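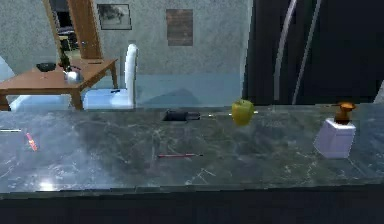 An apple on the counter. 

Pukine Community Cookbook: progress report to the Gustano Fund, covering the stretch through January

When you gave us the grant, we promised a printed cookbook of recipes from the Tamayo neighborhood, tested by people who did not write them. We are now past the halfway point, and the pile of paper is taller than the application that produced it.

Recipes received: 1,174. We had planned for 400. The call for recipes went out with the water bill, and it seems people will read anything that comes with a water bill. A good many of the entries are potato salad. We have sorted these by whether they contain egg, and then by whether the author attacks people who use egg.

Testing began in the fall. Testers get a recipe exactly as it was sent in and write down where they got stuck. The usual places are "bake until done," "add the rest," and "you know the pan I mean." One bean soup called for a can of something in a size that went off the market before our youngest tester was born. We wrote back to the contributor, who told us to use a bigger can.

So far 26 recipes have passed both rounds and are ready for layout. This is behind schedule. The work plan had us at twice that by now, but the work plan also assumed that each dish would be cooked once. Yeast breads have needed three tries on average and we have moved them all to the spring, when the hall is warmer and so are we. 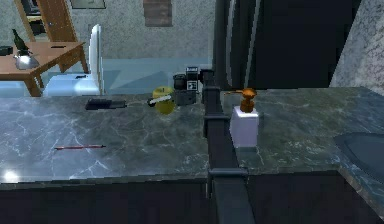
Will the book still be printed this year? The plan is to send it to the printer in September, with copies ready for the holiday market.

Spending is under budget on groceries and over budget on postage. Contributors like to get their cards back, and many of the cards are older than the contributors. We scan them, then mail them home in stiff envelopes, which cost more than the butter. We are asking to move the unspent grocery money into postage. The total does not change.

The recipe database runs on Clirkitz, which we chose for the price. It does what it says, except that it sorts "one cup" ahead of "half a cup" and cannot be talked out of it. We fix the ingredient lists by hand before they go to layout - slow work, and good for finding typos. The worst so far was a tablespoon of cloves that should have been a teaspoon. The tester has forgiven us.

Still to do before the next report: finish the soups, agree on a cover, write the index, and settle whether Jell-O belongs under salads or desserts. Feelings run high on that last item and we would rather not put it to a vote. The receipts and the updated budget sheet are attached, with the postage change marked in yellow.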